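ペットボトルの持ち方

二時間の研修で最初に言われたのは、ボトルを持つときはボトルのことだけを考えてください、ということだった。研修を受けたのは私を入れて四人で、四人とも深くうなずき、たぶん四人とも昼に何を食べるか考えていた。
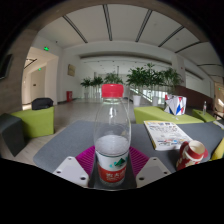 時給は悪くなかった。前の職場で私は七年間、住所の入力された表を別の表に貼りつけていて、その仕事はある朝、住所を貼りつけるのがうまい何かに引き継がれた。送別会はなかった。引き継ぎ書だけは三度書き直しになった。それで次に見つけたのが、ものをつかむのが下手な何かのために、つかみ方を見せてやる仕事だったのだから、私の職歴は筋だけは通っている。

会社はFimnessといった。貸しビルの三階にあって、受付には呼び鈴と、呼び鈴が故障中であることを知らせる紙が置いてある。納品先はWanthorpeという、何を作っているのか最後までよくわからなかった会社で、案件にはGiápという名前がついていた。読み方は誰も知らず、朝礼では「例の案件」と呼ばれた。

私に渡されたのは、両手で抱えるには小さく、片手で持ち続けるには重いハンドグリッパーだった。握ると二本の指が閉じ、離すと開く。指はあざやかな赤紫で、細かい筋がついていた。これで机の上のものをつかみ、持ち上げ、動かし、置く。置いたら手を引く。そこまでが一件である。一日のノルマは100件、私の割り当ては全部で3,000件。契約書にはこれが「実演」と書いてあった。実演販売の実演である。ただし客はまだ生まれていない。

場所は日によって変わった。学習には環境の多様性が必要だそうで、私は給湯室でつかみ、会議室でつかみ、よそのビルのロビーの机でつかんだ。ロビーがいちばんつらかった。人が通るからだ。

通る人は、私がボトルを持ち上げて十五センチ右に置くのを見る。次に、それを十五センチ左に戻すのを見る。三度目あたりで目をそらす。大人が一人で、真剣に、いつまでも同じことをしているとき、人は意外なほど礼儀正しい。一度だけ、小さな子どもが近寄ってきて、手でやったほうが早いよ、と教えてくれた。私は、そうだね、と答えた。この一件は音声が入ったため不採用になった。

不採用の通知は毎晩届いた。検品の部署がどこかにあって、そこの人とは一度も会わなかったが、文面だけは長い付き合いになった。

「四十二件目。接近時にためらいが見られます」
「六十件目。持ち上げた後、対象物を眺めています」
「七十一件目。置く動作に思い入れがあります」

思い入れと言われても困る。私は母に電話でこの話をした。母は、あんたは昔からコップひとつ置くのに時間がかかった、と言い、検品側についた。

二週目に入ると、私はかなり上手になった。まっすぐ近づき、指を閉じ、ためらわず持ち上げ、思い入れなく置く。キャップの高さをつかむと首のところで滑るので、もう少し下の、肩が広がったところより下を狙う。中の水は、多いと重く、少ないと倒れやすい。前の日に置いたボトルのことは翌日まで引きずらない。自分でも驚いたことに、100件を昼過ぎに終える日が出てきた。残りの時間は給湯室で、ほかの実演者がマグカップを持ち上げるのを眺めた。マグカップ組は私たちボトル組を少し下に見ていた。取っ手があるぶん、自分たちの仕事には判断が含まれると考えているのだ。

マグカップ組の一人は、以前は人形劇をやっていたという。その人の実演は美しかった。グリッパーがカップに近づくとき、カップのほうでも待っていたように見える。不採用率は社内で一番高かった。

「カップに感情があるように見えます」と通知には書かれていたらしい。
「ほめてるんじゃないですか」と私が言うと、その人は、劇場の評より具体的だ、と言って通知を折りたたみ、財布に入れた。

2,000件を超えたころ、問題が起きたのは家のほうだった。

歯ブラシを取るとき、私は正面からまっすぐ手を出し、つかみ、一拍おいて持ち上げるようになっていた。一拍おくのは、つかめたかどうかを記録の上ではっきりさせるための作法である。終わると歯ブラシを置き、手を引いて、その場で静止した。静止しないと一件の終わりが記録されない。鏡の中で、歯を磨き終えた人間が、洗面台の前で直立していた。

スーパーでは、かごに豆腐を入れるたびに心の中で「成功」と言った。卵のときは少し声が出た。

電車のつり革でも一拍おくので、その一拍の間に別の人がつかむ。私は手を上げたまま三駅立っていた。採用か不採用かでいえば、不採用だろう。

会社に相談すると、健康面の相談窓口はZeststeadという別の会社に委託してあるので、そちらのチャットに書きこむようにと言われた。書きこんだ。返事はすぐに来た。お気持ちお察しします、深呼吸をしてみましょう、と書いてあって、最後に、この回答は役に立ちましたか、と、はい・いいえのボタンがついていた。私はまっすぐ近づき、一拍おいて、はいを押した。それが誰の実演になったのかは考えないことにした。

四月になって、Wanthorpeから連絡が来た。朝礼で読み上げられた内容を要約すると、実演が上手すぎる、ということだった。

機械は私たちの成功ばかり見て育ったので、成功しているあいだは申し分ないのだが、ひとたびボトルが傾くと、もうどうしていいかわからない。傾いたボトルを前にして止まってしまう。倒れたボトルに至っては、ボトルと認めない。ついては、失敗と、失敗からの立ち直りを、自然な形でご提供いただきたい。

自然な形で、というところを、朝礼の係は二度読んだ。

私たちは失敗にとりかかった。これが難しい。私はグリッパーを少し横にずらし、指の先でボトルの肩を突いた。ボトルは倒れ、私はすぐに起こした。通知が来た。

「八件目。倒すつもりで倒しています」

翌日はキャップの縁に指を引っかけてみた。

「十五件目。倒れる前に、倒れたあとの準備をしています」

その次の日は、倒すことを考えないように、夕飯の献立を考えながらやった。一件も倒れなかった。二週目に身につけた技術が、私の意志と関係なく働いていた。昼までに一件も失敗できず、昼を過ぎても一件も失敗できず、私は生まれて初めて、成功したことを理由に残業した。

自然な失敗なら、最初の週にいくらでもやったのだ。ボトルは倒れ、転がり、机から落ち、私は机の下に上半身を入れてグリッパーで拾おうとした。ためらいも思い入れも、あの週には全部そろっていた。検品に問い合わせると、不採用分は容量の都合で消しました、と返ってきた。初めて通知以外の文面を受け取ったわけだが、その下に、もう一行あった。

「一日目の二件目は個人的に好きでした」

二件目に何をしたのか、私は思い出せなかった。

会社は対策として、新人を入れることにした。下手な人を募集するのである。求人票には「未経験者優遇」と書かれ、面接では実際にボトルを持たせて、うまい人から落とした。面接官は私と、人形劇の人だった。人形劇の人は、ある応募者の手つきを見て、この人はいい、迷い方に嘘がない、と強く推した。応募者は採用になり、たいへん喜び、家でボトルを買って練習してきて、三日で使いものにならなくなった。

次の人には練習を禁じた。するとその人は緊張して、緊張のせいで異様に慎重になり、一件も倒さなかった。その次の人は左利きで、左手でやってもいいかと訊かれ、私たちが答えを会社に確認し、会社がWanthorpeに確認しているあいだに別の仕事を見つけて辞めた。

結局、いちばん役に立ったのは睡眠不足だった。近所で夜通し水道工事があり、私は二晩まともに眠れないまま出勤した。その日の私はすばらしかった。ボトルは倒れた。倒れたボトルを起こそうとして、もう一度倒した。狙っていない机の本の背表紙をつかみ、しばらくそれを持ち上げようとし、気がついて離した。通知は一行だった。

「本日は全件、採用です」

私は廊下で少し泣いた。眠かったせいもある。

その中に1,609番という件があったことを、私はあとになって知った。番号は失敗と立ち直りを別に数え直したもので、私たちがつけたわけではない。その件で私は、傾いたボトルを指で支え、支えたまま動けなくなった。離せば倒れる。握れば、たぶん滑る。それで長いこと、そのままでいた。考えていたのか、寝ていたのか、自分でもわからない。それから空いているほうの手を出しかけて、規則を思い出し、引っこめ、もう一度出しかけて、引っこめた。最後に、少しだけ息を吐くようにしてグリッパーを下げると、ボトルは自分で立った。

Wanthorpeの発表会には、Fimnessから三人が招かれた。私は三人目だった。本当は別の人が行くはずだったが、その人は機械が苦手だった。

会場では小さなパンが出た。私は一拍おいてつかみ、皿に置き、静止した。隣を見ると、人形劇の人も静止していた。

機械は腕が一本だけで、布のかかった台に据えてあった。挨拶が長かった。登壇した人は、本システムは人間の動作を一切模倣したのではなく、人間の動作の本質を獲得したのです、と言い、それから拍手があって、ボトルが置かれた。

腕はまっすぐ近づいた。指を閉じ、一拍おき、持ち上げ、十五センチ右に置き、手を引いて静止した。私だった。2,000何件目かの、いちばん脂の乗っていたころの私である。感心する客の中で、私は自分の後頭部を初めて見たような気分になっていた。あんなに肩に力が入っていたのか。腕には肩などないのだが、入っていた。

「では、外から力を加えてみましょう」と登壇した人が言い、棒の先でボトルを突いた。

ボトルが傾いた。腕がそれを支えた。会場がどよめき、それから静かになった。腕が動かなくなったからだ。

五秒たった。十秒たった。登壇した人は笑顔で、現在、状況を多角的に判断しております、と言った。腕はまだ動かない。技術者らしい人が台の横に出てきて画面をのぞきこみ、異常はないというしぐさをした。異常がないことが、いちばんまずいようだった。

私にはわかっていた。あの腕は、二晩寝ていないのだ。

やがて台の反対側で、何かが小さく動いた。腕の付け根に、配線を束ねた金具がひとつ突き出していて、それがわずかに持ち上がり、戻った。また持ち上がり、戻った。腕は一本しかないのに、もう一本を出しかけて、引っこめている。技術者が、おかしいな、そんな動きはないはずだ、とつぶやいた。

「がんばれ」と人形劇の人が小さな声で言った。

それから腕は、息を吐くように下がった。ボトルは立った。

大きな拍手が起こった。登壇した人の拍手がいちばん大きかった。あとで配られた資料には、この動作が「熟慮型の復帰行動」という名前で載っていて、特許を出すのだという。発明者の欄には、私の知らない人が五人並んでいた。

帰りの電車で、人形劇の人は黙っていたが、乗り換えの駅で急に、あれはあなたの芸だ、と言った。私は、寝不足の芸ですけど、と答えた。師匠の寝不足もそのまま継ぐのが芸というものだ、とその人は言い、私のつり革を先につかんだ。

翌朝、会社に行くと、机の上に次の案件の指示書があった。対象物はマグカップ、取っ手は左向き。私は昇格したらしかった。時給は変わらず、件数は3,000件、備考欄に「睡眠は通常どおりおとりください」と書いてあった。

それとは別に、検品から短いメールが一通来ていた。いつもの通知と同じ書式で、件名もいつもと同じだった。

「一日目の二件目ですが、ボトルを置いたあと、小さくお辞儀をしていました」

私は返信の欄を開き、一拍おいて、閉じた。それからグリッパーを充電器から外し、給湯室へカップを借りに行った。赤いのは人形劇の人が先に使っていた。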